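FOR IMMEDIATE RELEASE
Monday, July 23, 2018

Comalum Opens Its Drawer Collection to Outside Labs
Simulated recordings of two-armed robots doing household chores, mistakes included, now available for research use

VONDHOLM — Comalum, a small software company that has spent more than a year teaching simulated robots to put things away, today announced the release of the Anozie Collection, a library of 3000 recorded task attempts made entirely in simulation. The recordings are meant for researchers training robots to learn by imitation, and for anyone who has ever wondered how hard it can be to open a drawer.

Quite hard, as the company can now document. Each recording was made by a human operator steering a two-armed robot through a simulated room, with the view taken from the robot's own position and the motion of every joint saved alongside it. The operators worked in pairs of shifts from an office above a tile showroom, and no real furniture was harmed.

"We started with the idea that people would sit down and produce clean, elegant demonstrations," said Domenica Berchtold, chief executive of Comalum. "Then we met people. We have one operator who approaches every handle as if it might be asleep. The learning system seems to like her best."

The collection covers 19 tasks, most of them built around storage: opening a drawer, closing it again, and moving an object from one surface to another. Rooms vary in wall finish, floor, lighting and color scheme, some of them in combinations that no decorator would sign.

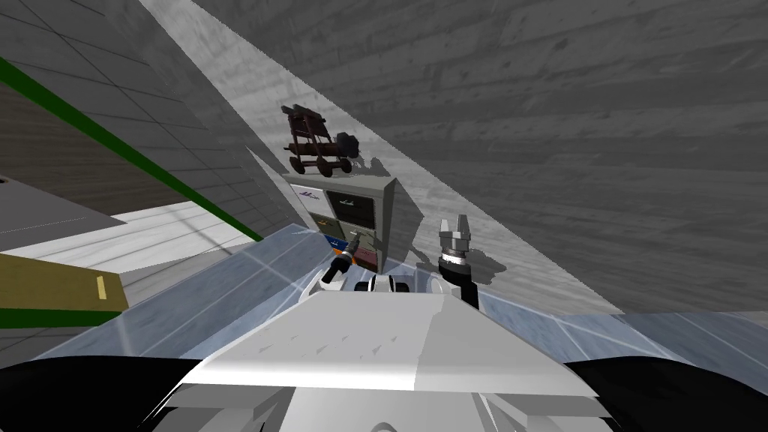

Variation was the point of the exercise. A system trained on one tidy cabinet in one tidy room tends to learn the room, and then goes to pieces when somebody changes the floor. Comalum's scene generator, called Ravitz, swaps surfaces, furniture and small props between sessions so that the drawer is the only thing worth paying attention to. The props were chosen by the engineering staff, who were given no guidance and clearly enjoyed it.

Of the 3000 attempts, 431 are failures, and they have been left in and labeled as such. They include missed handles, arms that block each other, and objects nudged off a surface by an elbow that was busy with something else. Rostam Mohammadi, who leads data collection, argued for keeping them.

"Customers ask for perfect data, and then their robot drops something and has no idea what to do next," Mohammadi said. "Ours has seen dropping. It has seen a great deal of dropping."

Early access went in March to 2 university groups, whose comments led to several changes in the final release. File names are now readable by humans. The two arms are labeled left and right from the robot's point of view throughout, a decision that took one meeting longer than the company would like to admit. Sessions in which the operator stopped to answer the phone have been trimmed.

Each entry contains the camera view, joint positions, gripper commands, a short written instruction and a success or failure label. The written instructions were edited by Asabe Ekpo, who removed the word "just" from all of them.

Comalum plans a second release covering doors and lids. Work on folding has been postponed at the request of the operators.

The Anozie Collection is free for academic use. Commercial licenses are available on request.

About Comalum
Comalum builds simulated training environments for robot learning. The company is based in Vondholm and is privately held.

Press contact
Adesuwa Bashir, Communications, Comalum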